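Skanov Workshop Opens Its Whiteboard-Tidying Robot Build to the Public

TRURLEY, February. For immediate release.

I've been building things in the shared workshop at Skanov for a while now, and I'm very happy to finally tell people about this one. It's called Sovau, it's a two-armed robot that sits on a rolling cart, and its only job is to look after the markers on a whiteboard tray. Caps on, colors sorted, done for the night. We're putting the plans, the parts list and all the training footage online this month, free for anyone to use!

The idea came from a pile of dried-out markers (anyone who shares a whiteboard with other people knows the pile). I wanted a home project small enough to finish, and capping a marker sounded like a weekend. It was a lot more than a weekend. Getting two grippers to agree on where a cap goes is fussy work, and my first version mostly pushed things onto the floor.

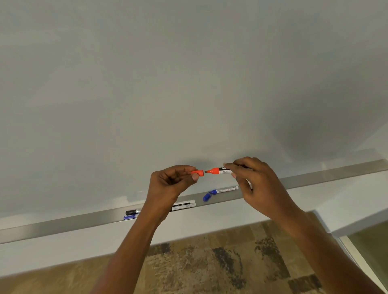
So I quit writing rules for every move and started showing the arms how a person does it. We recorded 179 sessions at the board, all hands and markers, and Sovau learned from those. The whole set comes to 2,728 short clips once you chop it up, and I've watched far too many of them. The arms themselves are printed parts and hobby motors, put together on the workshop's long bench with a lot of help and a lot of coffee.

Pinching was the hardest part. Your left hand holds one end, your right hand holds the barrel, and you never think about how hard you're squeezing. Sovau had to be taught that. We went through three kinds of fingertip before we settled on a soft rubber pad from Fragkou, a little parts shop near here that cut us a batch to size.

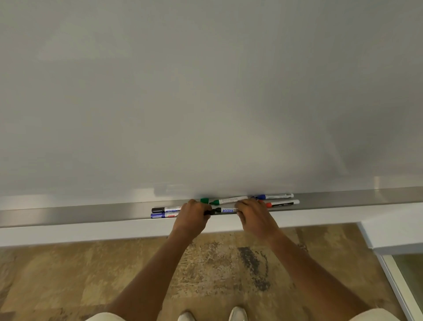 What does it cost to build one?

Roughly $1,000 if you buy everything new, and less if you already have a printer and a drawer full of motors. The cart is extra, but any sturdy one will do.

The plans have notes on the parts I got wrong, including the wrist bracket, which I'd print thicker if I were you. Color sorting works well with black, blue, green and red. Orange still gets mixed up with red under warm lights, and I'm working on it.
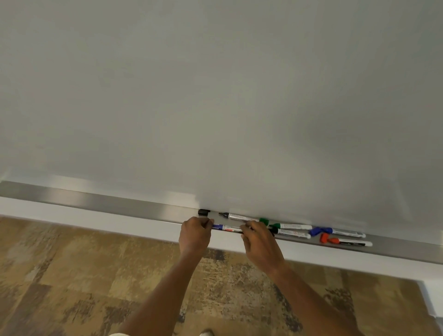
Hands at the marker tray, with loose caps among the markers.

We're holding an open evening at the Skanov workshop in Trurley on Wednesday at 7 p.m. There's room for 30 people, it's free, and you can have a go at driving the arms yourself. Bring your old markers if you like, we can always use more! Sign up at the front desk or through the workshop's page, where the plans will be posted too.

Press contact: the Sovau project desk, Skanov Workshop, Trurley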